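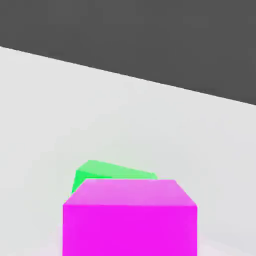

Workshop tips: comparing grippers and cameras on a small bench arm

Try it in the simulator first
Two cubes on a pale table will teach you plenty, and a simulated cube never rolls under the freezer. Pick colors that shout. Magenta and green are easy to tell apart at any brightness, even for a camera having a bad day. Put one partly behind the other. Anybody's software can find a cube standing alone.

Mind the tilt
A wrist view can make a perfectly level table look like the deck of a ferry. Check the camera mounting angle in the settings before you start shimming the bench. I shimmed the bench. It now has a lean that marbles appreciate.

Get close, then back up
When the near cube runs off the bottom of the view, the software has to guess where its base is, and it guesses like my uncle parks. Save a second viewpoint from farther back and compare the two before closing any fingers.

Picking fingers
I tried the Dratetby parallel gripper against the Esteves three-finger one, same arm, same cubes, 70 picks each on a Thursday night. The Dratetby dropped 6 and the Esteves dropped 10, though the Esteves looked far more elegant doing it. For square things, buy the boring one. For lemons, I'd reverse that.

Slippery pads
Wipe them with rubbing alcohol and let them dry. If they still slip, glue on a strip cut from an old bicycle tube. Chiến Tạ over in Jerville swears by rubber jar openers, and his look better than mine – they also smell better.

Controllers
The Grovville box costs $400 and has a fan you can hear from the driveway. It also stops the moment you hit the red button, which the cheap board I had before treated as a suggestion. Keep the button on the side of your good hand.

Change one thing at a time
New fingers and a new camera on the same evening means you've tested neither. Write the settings on masking tape and stick it to the arm. Use a pencil – marker bleeds through and the paint on these things is thinner than you'd hope.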